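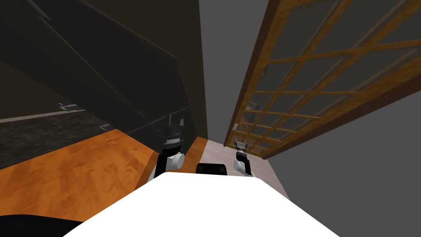
Nayara Godoy

Print this page | E-mail this page

Search this site Search Go Advanced

4. Setup and upkeep of the simulated two-arm cell

4.1 What the cell consists of

The cell used for all runs in this paper is a rendered apartment called Trindden with one two-arm robot in it. We call the robot model Linar. It has a white upper body, two arms with white joint housings and black or dark segments, and a parallel gripper with two fingers on each arm. No physical robot was used for this part of the work. The physics and the rendering both run inside one program, Ezeani, on a single workstation under a desk.

A simulated cell does not wear out, and we first planned to set it up once and leave it alone. That plan lasted until the second software update. Joint zeros moved after a change to the model file, a collision mesh was swapped without notice, and the view camera came back from one update with its roll setting ignored. We now look after the cell much as we would look after a real one, with a start-up check, a log and a fixed list of repairs. This section describes that routine. The tasks themselves are in Section 5.

4.2 Placing the base

The base is placed by hand. Automatic placement was tried and dropped. The placement tool in Ezeani looks for free floor area and sets the robot in the middle of it, and in an apartment with narrow gaps the middle of the free floor is often a poor place to work from. The shoulders clear everything but the elbows do not.

In the passage position the robot faces a gap between dark furniture on its left and a wooden lattice on its right. Figure 1, at the head of this section, gives the view from the robot there. The left gripper is close to the lower edge of the dark furniture, and the right gripper is just beneath the lower corner of the lattice. The black block between the arms is part of the robot and should sit near the middle of the view. If it has drifted to one side, the camera mount has been loaded with an old offset and everything after it will be wrong too.

The floor is a useful reference. Orange wood meets a pale gray strip along a straight diagonal line, and that line is easy to pick out even when the lighting preset is dim. We store a reference render for each base position and lay the new render over it. The operator looks at the floor line first, then at the black block, then at the grippers. If the floor line matches and the grippers do not, the fault is in the arms. If the floor line does not match, there is no point in looking at the arms yet.

Base position is stored as two floor coordinates and a heading. Earlier we also stored a height, which caused the base to sink slightly on load when the floor mesh was rebuilt. Height is now taken from the floor contact at load time and written to the log, where a change in it is easy to notice.

4.3 Camera roll

The views used in this paper are strongly tilted. Walls lean, and the lattice runs across the picture at a slant. We kept the tilt fixed through the whole study. Correcting it in software was considered, and Kári Brøndum wrote a small filter that does it well, but the corrected pictures lose their corners and the corners are where the furniture edges are. All reference renders are stored uncorrected. Anyone repeating the setup should decide this before making the first reference, as we had to make ours twice.

Roll is checked by loading the cell with the arms parked and comparing against the parked reference. The update that dropped the roll setting gave a perfectly level picture, and for a short while we took that for an improvement.

4.4 Joint zeros

Each arm is zeroed in software at the start of a session. The procedure is the same for both arms but they must be done one after the other. When both are zeroed together, the solver sometimes lets one arm settle against the body, and the contact force is then carried into the zero of the other arm.

The left arm goes first. It is moved to its upright pose, held for 1,000 simulation steps, and its joint angles are read. The same is then done for the right arm. If any joint is still moving at the end of the hold, the hold is extended to up to 3,000 steps. A joint that has not settled by then is treated as a fault and the session is stopped. In practice this happened with the left wrist only, and it was traced to a damping value that had been left blank in the model file. Ezeani reads a blank as zero.

After zeroing, both grippers are raised and pointed forward into the passage. The operator compares the pose with Figure 2. From that viewpoint the left arm looks larger and closer than the right, and this is expected. It misled two of us when we were new to the cell. Lærke Hviid spent most of an afternoon looking for a scaling error in the right arm before checking the link lengths in the model file, which were the same on both sides.
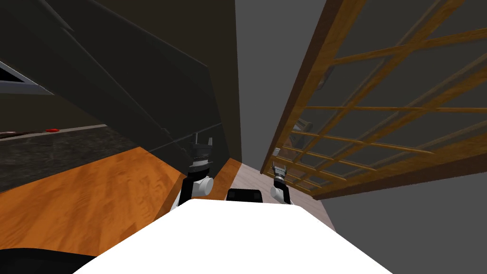 4.5 Gripper check

The grippers are checked for opening, closing and finger alignment. Each gripper is opened fully, closed on nothing, and opened again. Finger positions are read at each stop. We also look at the render, as the numbers alone do not show everything. In one session the finger joints reported correct values while the finger meshes were drawn at an older position. The arm was working properly and the picture was wrong, which matters a good deal when the picture is what the controller is given.

The repair for this fault is to clear the mesh cache and reload the robot. Reloading the whole apartment is slower and does not help. The order is:

1. Park both arms.
2. Save the session log.
3. Remove the robot from the apartment.
4. Clear the mesh cache for the robot only.
5. Load the robot at the stored base position.
6. Zero the left arm, then the right.
7. Repeat the gripper check.

Step 3 was missing from our first written procedure. Without it the cache refills from the copy of the robot still in memory.

4.6 Clearance near the lattice

The wooden lattice is the most troublesome object in the apartment. It has many thin bars, and in the first version of the cell its collision shape was one solid slab. A finger could never pass into an opening, and the right arm would stop in what looked like empty air. Þröstur Briem replaced the slab with a separate shape for each bar. This was correct and very slow.

The version now in use has full bar shapes in the lower part of the lattice, where the right gripper works, and a slab for the rest. The boundary is stored in the cell file with a comment beside it. If the base is moved, the boundary has to be looked at again. We forgot this once and lost a night of runs.

Between base positions the arms are parked first and the base is moved second. From the turned position the robot looks along the wooden floor toward the kitchen counter, and the refrigerator, the doorway and the lattice are all in view (Figure 3). One arm is visible there and the other is out of view. The start-up check therefore cannot rely on the picture for the second arm in this position, and its joint readings are compared with the parked values in the log.

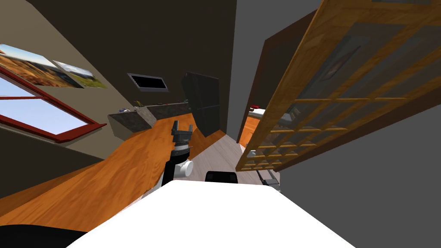
The readings are compared joint by joint, and the log keeps both sets. A mismatch on any joint sends the robot back to the passage position, where both arms can be seen, and the zeroing is repeated. We do not try to repair an arm from joint readings alone.

Light from the window is held constant by locking the sky preset. With the preset unlocked, reflections on the floor changed between sessions and the overlay comparison became hard to read. The wall screen has no function in the study and is left as it came with the apartment.

4.7 Log and fault record

Over the study the cell was used for 3,660 runs. Every session log holds the base position, floor contact height, joint zeros, finger stops, mesh cache state and software version. The version line was added late, in September, and the earlier logs had to be matched to versions by hand from file dates.

Faults fell into three groups: settings lost in an update, stale meshes, and wrong collision shapes. The first group was the easiest to find once the overlay check was in place. The third took longest, as a wrong collision shape gives no warning until an arm meets it.

The cell file and the check scripts are kept in the Greduvel repository. The version described here was frozen on 25th June. Later changes to the lattice shapes are in a separate branch and were not used for the results in Section 5.

Print this page | E-mail this page

Comments (4)

Valdemar Vigfúsdóttir
We had the same trouble with a blank damping field, only on a shoulder joint. Does the start-up check catch blanks now or do you still find them by the joint not settling?

Nayara Godoy
The script reads the model file first and stops on any blank. I should have put that in 4.4.

mesh_and_bones
What made you keep a slab for the upper lattice? Wider bar spacing with fewer shapes might have given you the speed without the boundary.

Þröstur Briem
Tried it. The bars in the shapes no longer lined up with the bars in the render and the overlay people complained. The old version is in the repository under lattice_coarse if you want to test it.

Post a comment

Search this site Search Go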